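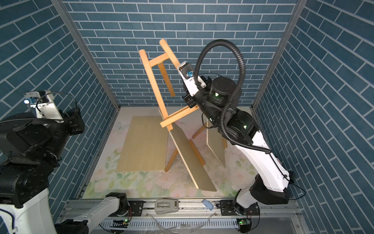 What does a student team need before it writes its first program?
A clear task, written in one or two sentences, which every member understands in the same way.

Chapter 4
Planning a Task for Two Arms

In December the robotics club at the Trulden school entered the Trestaseck competition with a task which looked easy on paper: hold an easel with one arm. The students wrote the program first and discussed the task later. After 2 weeks they had 300 lines of code, and each pair of students had a different idea of where the gripper should take hold. Their teacher, Lesia Tkachenko, asked them to close the laptops and begin again with a pencil.

In this chapter you will do the same work, but in the better order. An easel is a good object for learning. It is tall, its legs spread out, and it leans when it is held by an upper rail. Boards near it can block the way of the arm, so their places must also be in the plan.

You will first write the task sentence. Then you will draw the workspace from above, mark the reach of each arm, and choose the grip point. The Setiawan sheet at the end of the chapter has space for this drawing - please make a copy and keep the original clean.

Work in groups of 4. One person should read the plan aloud while the others follow it on the drawing.

4.1 The task sentence

A task sentence names the object, the arm and the final position. Compare these two sentences from the club's notebook:

Move the easel.
The right arm holds the easel by its upper side rail.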